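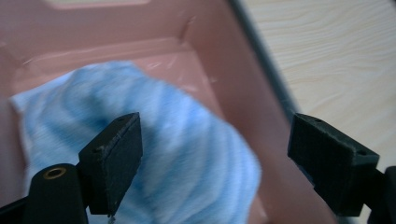 *Towel in the pink bin, fingers open.*

Quick dump from the shared shop at Dridholm, June. We're building a pair of hand-held grippers, no motors, you squeeze and the fingers close. Calling the project Gerell until somebody has a better name. Finger pads are on version 18 now. More words when I get time, mostly pics for now.

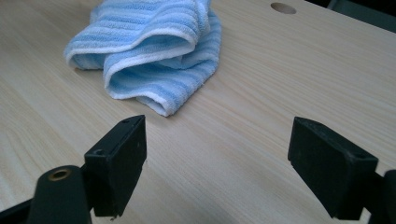

**Veerle Mulder**, pads and printing

Towel out on the bare table, which is the test I care about most. Soft stuff bunches up and slides if the pads are too smooth. These are printed at 228 degrees, black, left as they come off the bed. Tried sanding an older set, dont bother. Brass inserts go in the body with a soldering iron, go slow or they lean.

Widest opening in the drawing is 82 mm. Wanted more but then the linkage hits the housing. Maybe next verson.
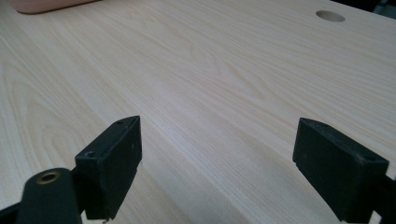 *Jaws wide, nothing in them. Grommet hole up at the back right.*

Screw holes in the top of the pads are for swapping. 2 screws, pad comes off, new one on. Desmet wanted clips, we tried clips, they rattled. Screws it is. 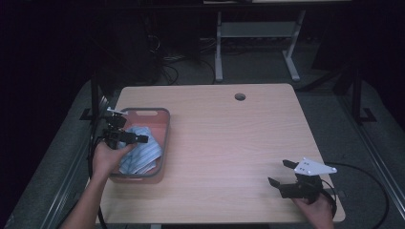
## Still to do

- longer cables, these ones pull when you reach across
- rubber facing for the pads, Flotix sheet is on order
- same top plate on both grippers
- put the STL files up, ask me if you need them sooner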